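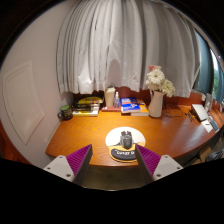
Dimell Ship Records

Version 9

Dimell is a collection of 1284 records of preserved working vessels: tugs, pilot boats, lightships, small ferries and harbor dredgers. Each record is one row in the file vessels.csv. A vessel is included if it was in commercial or public service before and is now kept by a museum, a trust or a private owner.

Columns

There are 27 columns. The important ones are name, former_names, builder, year_built, hull_material, engine_type, length_m, berth and status. Former names are separated by a semicolon, oldest first. Length is always length overall, in meters. If a source gives only length between perpendiculars, the cell is left empty and the value is in the notes column.

Status can be afloat, ashore, under_repair or lost. Please note that "afloat" does not mean that the vessel can sail. Many of them have no working engine.

Sources

The first part came from the Vaser card index, which I typed in by hand. The second part is from the Suvinon newsletters. When the two disagree on the building year, I took the year from the Vaser cards and wrote the other one in notes.

Known problems

Berths get old very quickly. The last full check of this column was made in December.
Ismail and Ismail II are two different tugs, but in version 8 they were merged by mistake. It is corrected now.
The notes column is limited to 1000 characters, so some longer notes are shortened.

Corrections

Open an issue with the vessel name and your source. A photograph of the builder's plate is very welcome.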